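Washing and storing satin nightwear

Satin sold for nightgowns and robes is mostly polyester now, with some silk at the higher end. Check the sewn-in label before anything else. If it says silk, wash by hand. If it says polyester or a polyester blend, a machine is fine on the gentle cycle.

Before the wash

Turn the gown inside out and fasten any hooks. Tie the belt of a robe in a loose bow so it doesn't wrap around everything else. Use a mesh bag with a covered zipper. Mine is a Zesby and it has lasted well — the zipper pull tucks under a flap. Keep satin away from jeans, towels and anything with Velcro. 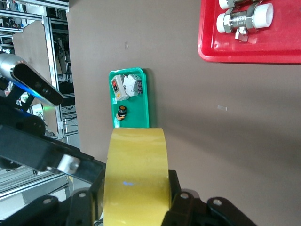 Washing

Cold water, a small amount of liquid detergent, no bleach. Skip fabric softener, which leaves a film that shows up as dull spots on dark colors. For hand washing, swish the gown for a few minutes, drain, and rinse until the water runs clear. Do not wring. Roll it in a clean towel and press down with your palms.

Body lotion and face cream leave marks around the neckline. Dab a drop of dish soap on the mark, wait ten minutes and wash as usual. Try it on an inside seam first.

Drying and ironing

Hang to dry on a padded hanger, out of direct sun. Thin straps stretch when they carry wet fabric, so fold the gown over a rack if it has them. Iron on the lowest setting, inside out, with a cotton cloth between the iron and the satin. Steam works too, but hold the steamer a few inches back — water spots are hard to get out of silk.

Putting things away for the season

I pack the long-sleeved sets in April. Everything goes in clean, and silk gets a layer of acid-free tissue between folds. Cotton bags are better than plastic ones for silk.

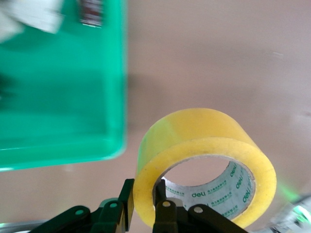 Polyester is less fussy and can go in a lidded box with the winter pajamas. Put the heavy things at the bottom and write the contents on the short side of the box, where you can read it on a shelf. Cedar blocks should not touch the fabric, as the oil can stain. Annelies Moser wrote in to say she puts hers in an old sock, and I have started doing the same.

Refold silk every couple of months so the creases don't set.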